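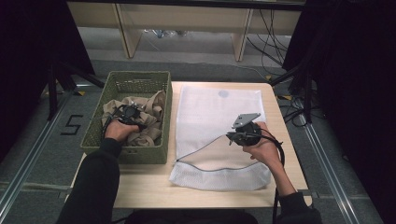
Print week tips, kitchen table edition

Putting these down fast before I forget, a couple of you asked how I get a self-published comic ready for the printer at home and also stapled and mailed at home. Book is called Torninmont, issue 3, 16 pages plus cover. Printed 175 last time. Same again this time.

Before you send the file

Print every page on plain paper at full size. Not on the screen. Lettering that looks fine on the monitor goes tiny on paper, I had to redo the captions on four pages in April.

Read the balloons out loud, last page first. You stop following the story and start seeing typos.

Bleed on all sides. Check the printer's template even if you used it before, they change them. Mine did, between issue 1 and 2, and I lost half a signature on the cover.

Blacks – ask what mix they want. Plain black looks gray in big night scenes. Too heavy and it rubs off on the facing page.

Save the final under a new name. Then close the program. Don't "just fix one thing" at midnight.

Page count has to divide by four. Yes I know everybody says this. I still had to add a pinup page to issue 2.

Folding and stapling

Wash your hands, dry them properly, then do it again after lunch. Cover stock shows every thumb.

Score the cover before you fold. Back of a butter knife and a metal ruler works, a bone folder is better. One firm pass. Going over it twice cracks the ink.

Fold in the direction of the grain if you can. To find it, bend a sheet loosely one way then the other, the easy way is the grain.

Long-reach stapler. Borrow one if you can't buy one, Ruairí Brennan lent me his for two issues and I finally got my own. Staple from the outside in so the legs close on the center spread. Do 10, stop, open every one and look, then carry on. I did a whole pile upside down once.

Press them overnight under something flat and heavy. Cookbooks good. Cast iron pan no, leaves a ring.

Trim after pressing, new blade. Three light cuts beat one hard one. Cheap blades are fine if you snap them often.

Original art

Keep the inked pages flat, interleaved with glassine or acid free tissue. Not newspaper. Not in the attic either.

Kneaded eraser going gray – pull it and fold it till you hit a clean bit. When there's no clean bit left, toss it.

Ink on the tabletop: blot, dont rub. Damp cloth, drop of dish soap, wipe the way the grain runs. Old dried ink is another story and I have not won that one yet.

Brushes: rinse in cool water, shape the tip, dry lying down. Never standing in the jar.

Mailing

Bag and board, then tape the board inside the mailer so it can't slide into the corners. Tape the flap of the bag on the back side so it doesnt catch the cover coming out.

Write the address on before the book goes in. Ballpoint goes straight through.

Weigh one packed copy and then weigh a second one anyway.

Ok, cover proof for issue 3 still needs the spot color fixed. More on shipping overseas when I've worked out the customs forms.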